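Comics and collected editions: spring listing

HARNANCE, VOLUME 2 (softcover)
(W) Ayanda Adams (A/CA) Kohei Ichikawa
Collects issues 6 to 10 of the monthly series, with the two back-up strips that ran in issue 8. The story picks up at the salt works, where the surveyors have found a second shaft and disagree over who should report it. Colour has been corrected on the pages that printed too dark in the single issues. 108 pages, full colour. Orders close March 31, 2024.

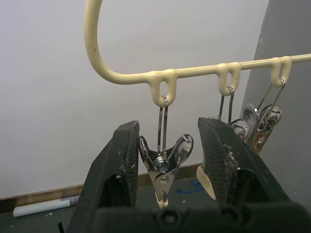
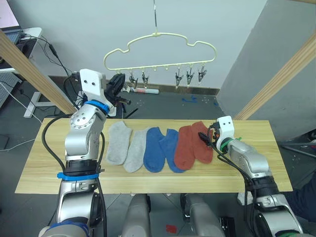
TAMUNO: THE COMPLETE STRIPS (hardcover)
(W/A) Kohei Ichikawa
All 1,152 daily strips in running order, three to a page, black and white. Scanned from the original art where it survives; 23 strips were taken from newspaper proofs and are marked in the index. Sewn binding, ribbon marker. The slipcase announced last year has been dropped and the price reduced to match. Due in September.

WAMELL PRESS: STOCK NOTE
The first printing of Harnance, Volume 1 came to 1,938 copies and is now sold out at the warehouse. A second printing is on order with the same cover and a corrected spine. Shops holding back orders need not resubmit them. Returns of the first printing go to Pudix as before, with the invoice number on the outside of the box.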